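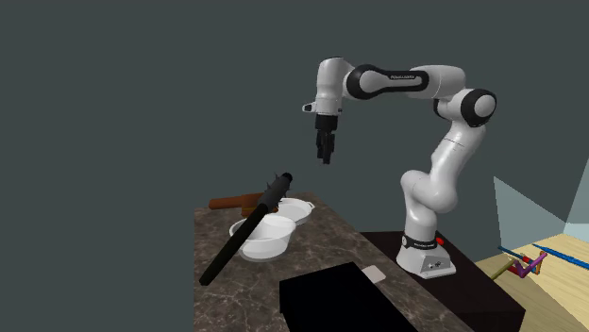
Anhang 1: weißer Arm, dunkelbraune Platte in Marmoroptik

Ticket: Internet bricht abends weg, Fehler 510 im Router
Anschluss: Hestavport DSL, Wohnung in Stadside
Gerät: Histunura Router mit einem Repellent-freien, pardon, mit einem Repeater (Autokorrektur, lasse ich jetzt so stehen)
Status: offen, seit heute hoffentlich bald zu

Eintrag 1, Sa 11. Mai

Hallo zusammen, ich mach das hier mal ausführlich, weil ich beim letzten Mal dreimal dieselben Rückfragen bekommen habe. Also: Seit gut einer Woche fliegt mir jeden Abend das Internet raus. Tagsüber läuft alles tadellos, ich kann arbeiten, telefonieren, große Dateien hochladen, kein Problem. Und dann, irgendwann nach dem Abendessen, geht am Router die DSL-Lampe ins Blinken über und ich sitze ein paar Minuten im Dunkeln. Danach kommt die Leitung von allein wieder, hält eine Weile und ist wieder weg.

Im Ereignisprotokoll steht jedes Mal dasselbe, "Synchronisierung verloren (510)". Zur 510 finde ich in der Anleitung genau einen Satz, nämlich dass man sich an den Anbieter wenden soll. Na, das tue ich hiermit!

Schon probiert:
Router neu gestartet (ja, auch richtig vom Strom genommen)
Firmware geprüft, ist die aktuelle
DSL-Kabel an beiden Enden raus und wieder rein
Repeater ausgesteckt, keine Änderung

Eintrag 2, am Tag danach

Eure Antwort war, ich solle mal den WLAN-Kanal wechseln. Hab ich gemacht, obwohl ich ein bisschen geschimpft habe, denn mein Rechner hängt am Kabel und fliegt genauso raus wie alles andere. Aber gut, der Router stand auf Automatik, jetzt steht er auf Kanal 13. Ergebnis: Die Abbrüche sind noch da und zusätzlich findet mein altes Tablet das Netz überhaupt nicht mehr. Super. Ich hab also wieder zurückgestellt, Tablet ist wieder glücklich, ich noch nicht.

Bitte nehmt in die Akte auf, dass es die DSL-Verbindung selbst ist. Das WLAN bleibt die ganze Zeit an, ich komme auch während der Störung auf die Oberfläche vom Router, nur dahinter ist eben nichts.

Eintrag 3

So, die Leitungsmessung von eurer Seite war angeblich unauffällig. Ich habe gefragt, wann gemessen wurde - vormittags um elf. Da ist sie bei mir auch unauffällig! Könnt ihr das bitte am Abend wiederholen? Ich schreib solange selber mit.

Gestern waren es 6 Abbrüche zwischen Abendessen und Schlafengehen. Der Störabstand, den der Router anzeigt, ist tagsüber stabil und sackt kurz vor dem Abbruch richtig ab. Ich bin kein Techniker, aber das sieht mir schwer danach aus, dass irgendwas dazwischenfunkt. Einmal hat sich die Leitung danach nur mit 126 kbit/s im Upload wieder gemeldet, da ging nicht mal mehr eine Mail mit Anhang raus. Nach einem Neustart war der Wert wieder normal.

Eintrag 4

Ich war heute bei Bakhtiari, das ist der kleine Elektroladen bei uns in Stadside, und hab mir ein neues, geschirmtes DSL-Kabel geholt. Kurz und ordentlich statt der langen Strippe, die bei mir quer hinter dem Regal lag (in einer Schlaufe, zusammen mit drei Netzteilen, ich weiß, ich weiß). Im Laden haben sie mich gleich gefragt, was abends bei mir eingeschaltet wird und tagsüber aus ist. Gute Frage, darauf hätte ich auch kommen können.

Meine Liste bisher: Stehlampe im Wohnzimmer, Fernseher, Spülmaschine und die Lichterkette am Balkon. Die Lichterkette hängt da seit November und hat eine Zeitschaltuhr, die hatte ich völlig vergessen.

Plan für heute Abend: neues Kabel dran, sonst alles lassen wie immer. Wenn ich gleich alles auf einmal ändere, weiß ich hinterher wieder nicht, woran es lag.

Eintrag 5

Mit dem neuen Kabel weniger Abbrüche, aber nicht weg. Zwei waren es noch. Also hab ich angefangen, die Sachen einzeln auszustecken. Fernseher aus: Abbruch. Spülmaschine lief gar nicht: trotzdem Abbruch, die ist raus. Dann die Stehlampe, die hat so einen Dimmer im Kabel und hängt an derselben Steckdosenleiste wie der Router. Lampe raus und der Störabstand springt sofort nach oben, ich konnte richtig zuschauen! Lampe wieder rein und voll aufgedreht, alles gut. Lampe halb runtergedimmt - Wert im Keller, und kurz darauf wieder die 510.

Ich hab das dann noch ein paarmal gemacht, jedes Mal das Gleiche. Auch mit der Lampe an einer anderen Steckdose, da ist es schwächer, aber noch zu sehen.

Eintrag 6

Zweiter Abend ohne gedimmte Lampe, kein einziger Abbruch. Lichterkette war an, Fernseher war an, Spülmaschine lief. Der Dimmer kommt weg, ich frag bei Bakhtiari nach einem anderen oder nehm halt eine schwächere Birne.

Eine Sache ist noch offen: Nach den vielen Abbrüchen hat mir Hestavport die Leitung offenbar automatisch auf ein langsameres Profil gesetzt, jedenfalls kommt im Download weniger an als früher und ein Neustart ändert daran nichts. Könnt ihr das bitte von Hand wieder hochsetzen? Den Techniktermin könnt ihr von mir aus streichen. Das Ticket lasst aber bitte noch offen, bis das Profil umgestellt ist, ich melde mich dann mit den neuen Werten.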